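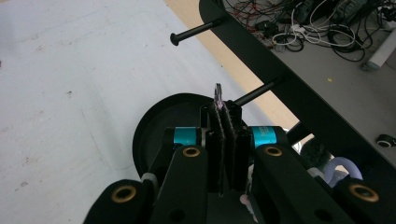 Posted by the Randuvbridge Robotics Program, Student Projects Office
Last revised 1/9/21

Recording Demonstrations with the Hand-Held Grippers: Instructions for Student Teams

These instructions apply to all teams enrolled in the Dralteo project. Each team must complete a practice session before it records any demonstrations that count toward the final submission in June. Teams that have used the grippers in an earlier term are asked to read the section on closing the fingers, as the requirements have changed.

Before you begin

Reserve the table through the program office. A session lasts 32 minutes, including setup. One student operates the grippers, and a second student keeps the log. Long sleeves are permitted, but cuffs must stay at the wrist and clear of the moving arms.

Check the linkage on each gripper by opening and closing it several times without an object. The fingers should meet evenly along their full height. If one finger drags or stops early, return the gripper to the office and record the fault on the Adberg sheet. Do not loosen the collars or bushings yourself.

Closing the fingers

1. Bring the open fingers to the object slowly, with one finger on each side.
2. Close until the textured faces hold the object. Thin, flat items should be gripped low, with only the upper edge showing above the fingertips.
3. Pause for a full second before lifting. The Aigner software uses this pause to divide the recording into steps.
4. Release over the table and never over the floor.

Working with both hands

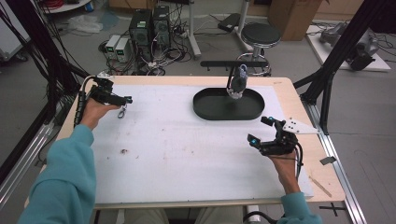 Sit close to the near edge of the table and start with both grippers raised above the surface, jaws turned inward. Let each cable fall freely from the handle. A cable pulled tight will turn the wrist, and the recording will have to be repeated.

Move one hand at a time during the first 23 practice runs. Teams may then attempt tasks in which one gripper steadies the object while the other moves it – these are graded separately. Keep both grippers within the area of the white surface. If a hand strays past it, stop, return to the starting position and note the run as incomplete.

Saving your work

Name each recording with the team number and the task code. A complete set contains 300 recordings, and incomplete runs do not count toward this total. Sets are to be copied to the program drive at the end of every session. Recordings left on the table computer may be erased – the office cannot restore them.

Requests for additional table time should be submitted in writing to the program office, with the team number and the task codes still outstanding.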